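Budgeting for a small kitchen-task robot setup - what am I forgetting?

Asked by Guðlaug Sveinbjörnsson

Hi everyone! I help run a little teaching kitchen, and we'd like to put one arm on a table next year and have it do breakfast jobs (dishes, toast, that sort of thing). The arm is more or less settled, a secondhand Akgate, and I have 1,460 left over for everything else. My first list was a gripper, a mount and a spare power supply, and then I started worrying about all the ordinary stuff around it.
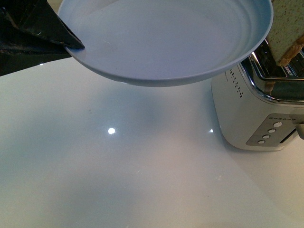 I keep going back and forth on the gripper especially. Flesora quoted me for a pair of fingers with soft pads, and the pads alone eat up a good chunk of the money. Has anyone bought the plain ones first and added pads later? I'd love to hear from people who have been through this already, even if it's only to tell me I've got my sums wrong.

3 answers

vidalin_bench
Welcome! We went through this with a Vídalín arm, so take it with a pinch of salt, but I would buy the plain fingers and hold back the pad money until you know which dishes give you trouble. Ask Flesora if the pads bolt on afterwards, since some makers want the whole finger swapped. Then set aside 2 lines in your budget that people tend to leave out: fingertips that wear down, and dishes. You will go through dishes! Buy a stack of the same one while the shop still has it, because a replacement with a different rim means teaching the grasp all over again. And do think about your table - a shiny top throws the ceiling lights back at the camera, and a matte mat is a cheap thing to try before you pay for new lamps.
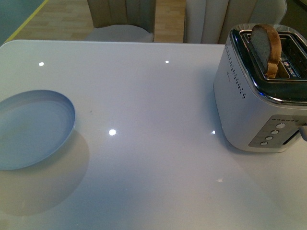
Should the toaster come out of the same budget?
I'd put it there, along with a second one of the same model and a month's bread, so that a dead toaster doesn't hold up your whole schedule.

tern52
sumeck has mounts, cheaper than most. check shipping first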